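The planner quit on me again at nineteen pushes. It always quits at nineteen, and I had promised Genowefa Ziółkowski a run of thirty before she went home.

"Is it the arm?" she asked. She had her coat on already.

"It's never the arm," I said. I say that a lot, and I'd been wrong twice that month, so she gave me a look and sat down on the stool anyway.

I pulled up the log. Push eighteen, fine. Push nineteen, the tracker says the green star is where the green cylinder should be, and the other way around, and the planner (poor thing!) does what any of us would do and goes looking for a path that doesn't exist. It searched for thirty whole seconds, then it timed out and parked.

"They swapped," Genowefa said.

"They didn't swap. They just have the same color, and my matching code goes by color first."

"So who wrote it that way?"

I looked for somebody to blame. Povilas Lill was right there in the commit history, March, with a message that said "temporary" and nothing else. Povilas left for Dollent in the spring and sends us postcards. I kind of wanted to mail one back with the stack trace on it.

So I sat there and flipped two lines. Shape first, then color, then distance from the last known spot. Genowefa read over my shoulder and made me rename a variable I had called thing2, which was fair. I restarted the node, let it find the marker, and we both watched the poses come up on my screen one after another - yellow, yellow, blue, and then the reds, which always take a second longer when they're that close together.

"Star's a star," she said.

"Star's a star!"

I put my finger on the enter key and didn't press it. She started buttoning her coat, slowly, from the bottom up.

"Well, go on," she said. "I can catch the later bus."

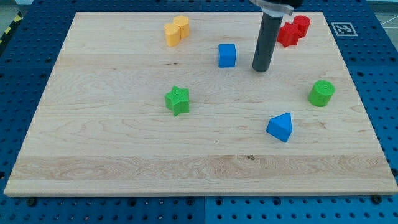 I pressed it, and she started counting out loud.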